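Ikard Wrist Kit, Long-Term Review: Three Grand of Patience
Posted 24th July in Workshop Gear

Verdict up front for people reading on their phones in a parking lot: I like it, I'd buy it again, and I've called it names I wouldn't use on a family member.

The Ikard Wrist Kit is a gripper, a set of fingers, a small camera that sits next to them, a bag of cables, and a license for the Hollis software that is supposed to make everything talk. You bolt it to the end of an arm you already own. We already own one at Deramton, the shared workshop where I pay dues and lose pencils. It had spent the winter moving blocks of pine from one tray to another tray, which impresses visitors for a minute or so.

What we wanted was a robot that could take desktop computers apart. People donate them. They arrive in waves, usually after somebody's office moves, and stripping them by hand is a fine way to spend one evening and a terrible way to spend the next eleven. So the plan was to lay a tower on its side, take the side panel off ourselves, and let the arm pull memory and cards while we did something more dignified.

Drudlow sells the kit for $3,000. That's a lot of money for a hand. It's also a good deal less than the industrial grippers I looked at first, whose sellers don't print prices and would like to schedule a call.

Unboxing and fitting

It took 21 days to arrive and one evening to fit. The box is sensible. Everything sits in gray foam, the screws come in labeled bags, and the manual has drawings in which the parts look like the parts. I've assembled bookcases with worse.

The mounting plate matched our arm's bolt pattern once I stopped holding it upside down. The manual does warn you about this, on the page after the one where you do it.

Cable management is where the good mood ended. The kit gives you one clamp and a lot of cable, and the paper instruction for the rest is "route neatly along the arm." Route neatly! Ours now has a generous loop, because the first version was tight and tidy and pulled its own plug out the first time the elbow folded. If you buy this, leave slack. Leave more than that. It will look like a vacuum cleaner and it will work.

Reach and clearance

The wrist is slim, and this is the main reason I'm keeping it. A tower is a box full of edges. There's the drive cage on one side, the power supply on another, brackets in all the corners, and wires strung across the opening by someone who assumed only fingers would ever go in there. Our old gripper was shaped like a brick and could reach the motherboard only in the sense that a cow can reach the inside of a mailbox.

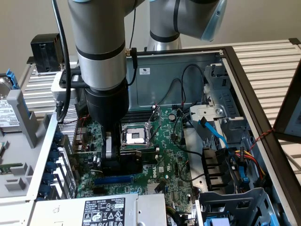 Down past the rails and over the board, socket lever up.

The Ikard gets in. The fingers are narrow enough to come down beside a memory slot without leaning on its neighbor, provided you've told the software where the neighbor is. The wrist above them is a plain cylinder, so you have one shape to worry about as it goes down past the sheet metal, and you can twist it without some corner swinging around and catching a cable.

It will still catch a cable. Thin twisted wires are its natural enemy. They droop, they move when you touch the case, and the planner regards them as a rumor. My advice is to unplug and tape back whatever you can before you start, and to keep your hand near the stop button for whatever you can't.

Grip

Grip force is adjustable, and the low end is low enough for a memory module. I tested it on a saltine first. The saltine lived, although I ate it afterward, so the sample is gone.

Cards are easier than memory. A card gives you an edge and a bracket to grab, and once it's free of the slot the gripper carries it off level and doesn't let it rotate. I'd expected rotation, having spent the winter watching pine blocks swing around like drunks on a dance floor. The finger pads are a grippy rubber that picks up dust and has to be wiped. I wipe ours with alcohol whenever I remember, and the quality of my week can be judged from the pads.

Memory is fussier. The latches at the ends of the slot have to be open, and the Ikard can open them, but it does so with all the grace of a man poking a wasp nest. We cheat. We flip the latches by hand on the way in and let the robot have the pull. Same with the processor. I won't let it near a processor. Bent pins are forever and I've bent enough by myself.

Replacement finger pads are $85 a set. They're rubber rectangles. I've stared at the invoice for some time, looking for whatever else might be included.

The camera

I didn't think I'd care about the camera, and it's now the thing I'd miss most. A fixed camera on a post gives you a decent view of the tower until the arm leans over it, at which point it gives you a decent view of the arm. The one on the wrist goes where the work is.

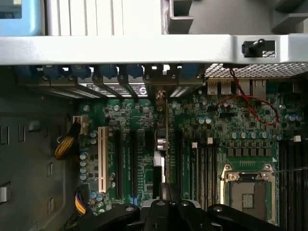
A wrist camera is a crutch for people who won't build a proper fixture, one reader wrote after my first-impressions post back in November, and if you clamp the case in the same spot every time you can run the whole job blind and put the money into better fingers.

I've thought about that comment more than its author probably has. With a stack of identical towers, yes. Build the fixture, teach the positions once, go home early. Our towers are whatever came through the door, and a fixture that fits one maker's case is a coat rack for the next one. Even two boxes from the same maker can hide the latch in different places. So we aim by camera, and the reader is welcome to come over and aim by conviction.

There are complaints to be made, though. The gripper is always in the bottom of the picture. You get used to it, the way you get used to your own nose, but it does cover the spot you're most interested in during the last inch of travel. Drudlow's support page suggests tilting the camera bracket back a notch. I did, and it helped, and then the calibration had to be done over, which the support page had been too polite to mention.

Shiny metal is the other problem. The inside of a computer case is mostly brushed steel and solder, and under our shop lights some of that washes out to white. We hung a bedsheet between the lamps and the table. The lab look suffered. The images got better.

Hollis, the software

Hollis is good at geometry and bad at manners. You show it the case, it builds a rough model, you mark what's off limits, and it plans a path in. The paths are safe and slightly insane. To travel four inches to the left it may rise, turn its back on the work, consider its life, and descend again from the other side. There's a setting called Prefer Direct. It prefers direct the way I prefer salad.

Error messages are numbered. The numbers are explained in a separate document, and the explanation for the one I see most often is "Motion could not be completed." I knew that. I was standing there.

Still, it has never once driven our arm into a wall that I'd marked as a wall, and I can't say the same for the free planner we used before. It saves jobs properly too. Stop halfway through a tower, come back the next evening, load the file, and it picks up with the same map, assuming no one has nudged the case. Put tape on the table around the feet of whatever you're working on. Put a note on the tape.

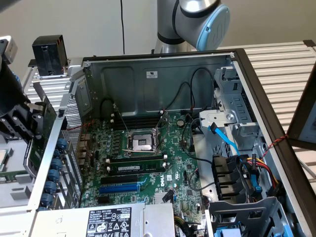
Card in the gripper, far left; one memory module in its slot.

Living with it

We've put about 100 hours on the kit. One screw on the camera bracket worked loose and got a drop of threadlocker. One cable was replaced, and that was my fault, see the section on neat routing. The gripper's motor makes a small chirp when it closes and I've stopped hearing it. The fingers have some scuffs from scraping along sheet metal and don't seem to mind.

Is it faster than a person? No. With a screwdriver and a podcast I can empty a tower while Hollis is still thinking about the first card. What it does is let me be in the room and doing something else, and pulling a card in front of a twelve-year-old gets a much better reaction from this thing than it does from me. We've had two kids sign up for the beginner class on the strength of it. Neither one asked about Prefer Direct.

Who should skip it: anyone whose arm shakes at full stretch, because the kit will deliver that shake to the motherboard faithfully. Anyone with only one kind of case to open, in which event go listen to my reader and build the fixture. Anyone who thinks $85 for rubber is a moral question.

What I'd change: two more cable clamps in the box, a camera bracket with a real locking notch, error messages in sentences, and a thinner pair of fingers for the tight end of the memory slots. Drudlow says thinner fingers are coming. They said it in November too.

Fit and build: very good
Reach into tight places: the best I've tried at the price
Camera: good, once you fix your lighting
Software: safe, scenic
Consumables: see above, I'm not typing the number a third time

Next up, if the shop's schedule allows, is a test on a small form factor case, the kind with the drive folded over the memory. I've opened one by hand and it took skin. I'm looking forward to watching from a chair.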